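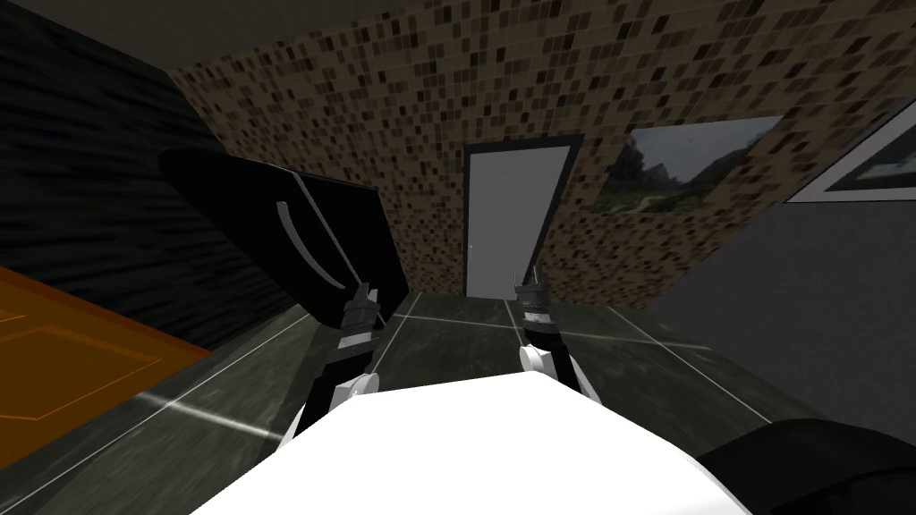 Venla Saarela's first remark was that she would like to know who gets the early shift once the robot has it. She asked before we had the software installed, and it was a fair thing to ask of a product sold to people who look after furnished rooms for a living.

The product is Hallasura, a planning package for two-armed service robots. You build your rooms in it, put the robot in, and run the jobs in simulation before a machine goes near a real door. Our company, Bilham, looks after short-stay apartments. We used it for 4 weeks in June with a team of 10, on a trial license.

Setup

Installing took one morning. Building the first apartment took much longer. The furniture library is decent for walls, tile, doors and pictures, and thin on everything a cleaner deals with, such as mop buckets and bedding. We ended up with a room that has a patterned tile wall and a couple of framed pictures and is a fair stand-in for our more decorated units. Plan on 2 full days per layout until somebody gets quick at it.

Working view

Most of the time you work from the robot's own viewpoint, looking out over the top of the white body with an arm on either side. The view can sit at a steep tilt, and two of our people got a headache from it. There is a level overhead view in the menu under Stage, which the manual mentions once. For judging whether a gripper is near a panel or in front of it, I still went back to the robot's view.

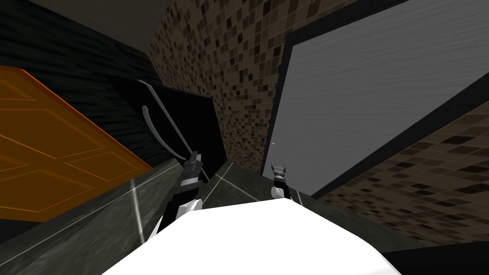 What it changed for the staff

The shift plan changed less than the sales pages suggest. Laundry, beds and bathrooms stayed with people in every version we tried. What moved was checking: opening things, closing things, going round the rooms before a guest arrives. That is nearly 5 hours a week on our books, and it is the part our older staff prefer, being easy on the back. If the robot takes it, their remaining hours are heavier. We have told the team we won't cut that work without changing the rest of the rota.

There is also new work. Someone has to keep the room models current, and the license gives no help with that. Venla did it during the trial and wants it paid at a higher rate. I agree with her.

Compared with Trnka

We tried Trnka last year. It is cheaper and simpler, and it handles one arm only. Its reports are easier to read. Hallasura's come out as long tables that I had to rework before showing them to anyone. Support from Jurnis, the reseller, was polite and slow, with replies usually the next day.

Verdict

Good software for planning, weak on reports and on household objects. I would buy one license for a business with several similar layouts, and I would bring the cleaning staff in before the first room is built.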